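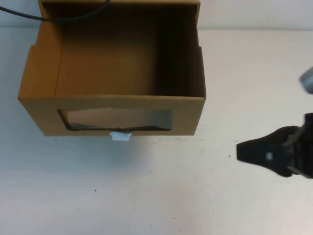

Asotum single wall carton, pack of 36

Most sellers of cardboard boxes will tell you theirs are the strongest you can buy. We have stocked enough of them at Waststead to doubt all of it, so take what follows as a shopkeeper's view. It's a brown box. It holds light to middling goods and stacks well enough if you fill it properly.

Order code: 618
Style: plain, supplied flat
Pack size: 36
Larger orders: 1,000 and up, price on request

What the maker says, and what we think

"Heavy duty." No. Single wall board is fine for clothes, soft toys, paperbacks in a half load and most of what goes out by post. Crockery and car parts want double wall, and we'd sooner sell you that than deal with the complaint.

"Moisture resistant." We left one in the yard overnight in December. By morning the base had gone soft and the corners followed when Keegan Faulkner picked it up. Keep them indoors, off a concrete floor.

"Reusable up to ten times." Perhaps, if you're gentle and peel the tape slowly. We get three or four trips out of ours between the shop and the Plomurville store before the creases start to give.

"Eco." Every cardboard box can be recycled, so we don't see why this one needs a leaf on the label.

Tape

Use a decent paper or vinyl tape, 36 mm or wider, and run it well past the edges. The cheap clear stuff lifts in a cold van. Sikder tape is what we use on our own bench — it's dearer, and noisy coming off the roll, but it stays down.

Customer comments

"Did the job for a house move. Wouldn't put books in them again." Jocelyn Gill

"Two in my pack had crushed corners. Replaced without a fuss, though I had to ring twice." Hamidreza Mirzaei

Delivery

Orders over £149 go free on the mainland. Cartons are bulky even when flat, so smaller orders carry a charge, shown at the basket. Bulk prices from Beverley Sheehan on the trade desk, mornings only.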